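Robot Chore Trials Operator (fixed term) - Skukance Test Floor

Kestis is hiring one operator for the household handling program at Skukance. The program asks a narrow question: which chores can a machine finish today without a person stepping in, and how long does it take compared with someone doing the same job by hand?

The current task list has 24 chores. Most are laundry and tidying jobs, with a smaller group taken from shop stockrooms, such as folding returns and refilling shelves. Each attempt is scored as finished, finished with help, or abandoned. In the last round we logged 717 attempts, and 363 were scored as finished without help. Hard items with a fixed shape did well. Soft items did not, and dark cloth gave the most trouble in the grasp planner.
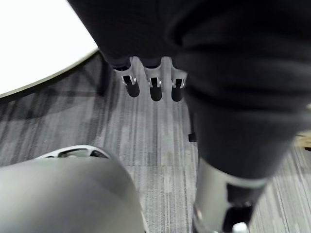 The contract runs from April for nearly 3 months. Hours are fixed, with a start at 8:30 a.m. and a half-hour lunch break. The position reports to Radka Yordanov, who runs the test floor and signs off on the scoring sheets.

Duties

Set up each chore to the written start position and reset it between attempts.
Run the Flelludel control software, start and stop trials, and use the stop button when the procedure calls for it.
Score attempts from the sheet and note the cause of each failure in plain words.
Do every chore by hand at least once per round, timed, for the comparison figures.
Check fingertips, covers and cables at the start and end of the shift, and report wear.

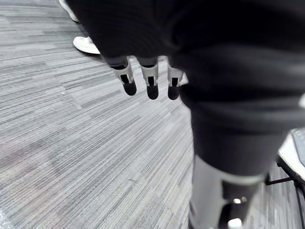
Floor work takes up most of the shift. The operator stands or walks for long periods and stays within reach of the stop button while the arm is live. Footwear must be closed and flat with a full sole - plain sneakers like the white ones on the carpet are fine, sandals and heels are not. Loose sleeves, lanyards and long necklaces are not allowed near the hands. Work near the stands also calls for some care with feet, as the black legs slant down to the floor.

Requirements

A technical certificate or two years of work in a lab, repair shop or production line.
Comfortable with a command line and a spreadsheet.
Able to follow a written procedure the same way many times in a row.
Able to lift a full laundry load from floor to table height.

Experience with robot hands is useful but not required. Training takes five working days and is paid at the full rate. Applicants who have worked in a commercial laundry or a clothing stockroom should say so, as we have few people who know how the work is done at speed.

How to apply

Send a resume and a one-page note to Ljubica Kolev at the Kestis hiring desk. In the note, pick one chore you know well, list its steps, and mark the step where you expect a machine to fail. Interviews are held at Skukance and include a short practical session on the floor. The site is a five-minute walk from the Mujić bus stop, and travel costs are repaid against receipts.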